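Packing puzzle, red tray, four pieces – where do you start?

Puzzles & Board Games > Solving Help

tallowbee
11 March 2022
Picked up a second-hand tray puzzle from the Kowalczyk table at the Ondmont swap meet and it's eating my evenings. Thick red tray, chunky pieces, no instructions. I've put in 3 evenings and I keep ending up with one piece left over.
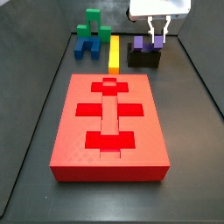 I always start with the long yellow bar because it's the one I can get my head around, and then the U shapes fight me for whatever's left. The green one with the tall column in the middle is the worst. Am I starting at the wrong end?

Gekard
Yes, sorry! Bar last. It's a plain stick, it'll go anywhere you leave it a slot. Do the green first, get that column settled, and see what it leaves you.

plumbob60
Disagree with Gekard. The cutout is symmetrical, so I'd look at the purple and the blue as a pair before touching anything else. They're both U-ish, and I bet they mirror each other somehow.

Gekard
They're not the same U though – look how the prongs sit. I wouldn't count on a mirror.

plumbob60
Fair, but it costs 2 minutes to try.

kuluvus_fan
Kuluvus did a wooden one kind of like this and I was stuck on it from November until well after the holidays lol. What helped was tracing the cutout on paper and shading it in with colored pencils. Way less annoying than lifting blocks in and out all night.

tallowbee
Ooh, tracing, I like that. Gekard, I tried green first just now and got further than I have all week, but the blue still won't sit flat. Going to try plumbob's pair idea after dinner. Please no full solutions yet!

Gekard
Flip the blue over. Last hint, I promise.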